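Morven MacRitchie has been maining supports for long enough to know whose fault everything is. "Mine," she says. "Ask any marksman."

She shotcalls for Semple, who finished second at the Atimgate online cup in April, which she describes as "first, with an asterisk." The final went to a last fight over the river. Semple had the gold lead and lost anyway.

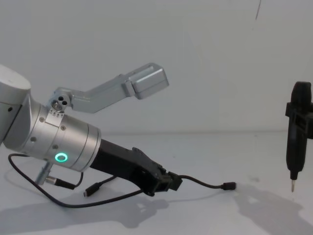 The wrist joint, with its indicator light on.

"We had vision everywhere," she says. "We saw them coming beautifully. Then Calum walked into it." Calum Innes, her jungler, asked for a right of reply and then typed only a question mark.

She doesn't blame the patch, though she'd like to. Carkix, the tank she'd played for 200 ranked games, lost 30 armor the week before. "I wrote a very mature forum post. It was removed."

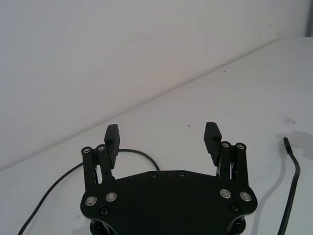 Practice has changed since then. Rajkumari Tiwari took over drafts and banned the team from picking anything because it "felt good." MacRitchie calls this the end of joy and admits they've won more scrims.

"She makes us watch our deaths at half speed," she says. "I have a lot of footage."

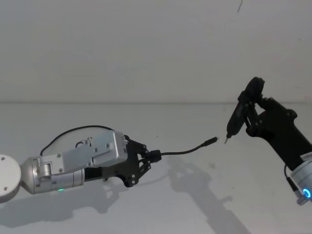

Would she ever swap roles? She tried mid lane for 2 games on her alt account. "I got flamed by a guy called Plukden. He was right, so I muted him."
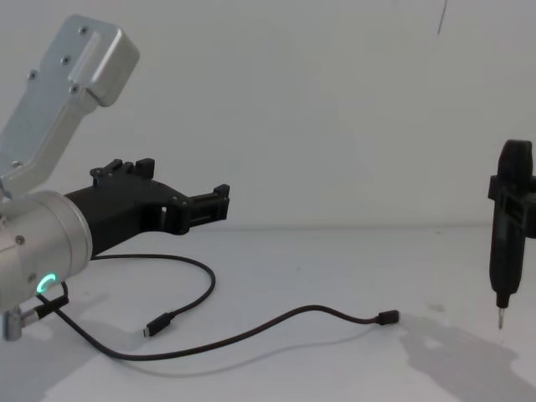

The next qualifier worries her less than the bot lane does. Her new partner, Ashwin Mathew, farms as if the minions owe him rent and engages when the mood takes him. She wants him steady, like the green light glowing on that silver wrist joint, and a little less like a fireworks show. "He says he's learning," she says. "So am I. I'm learning to stand behind him."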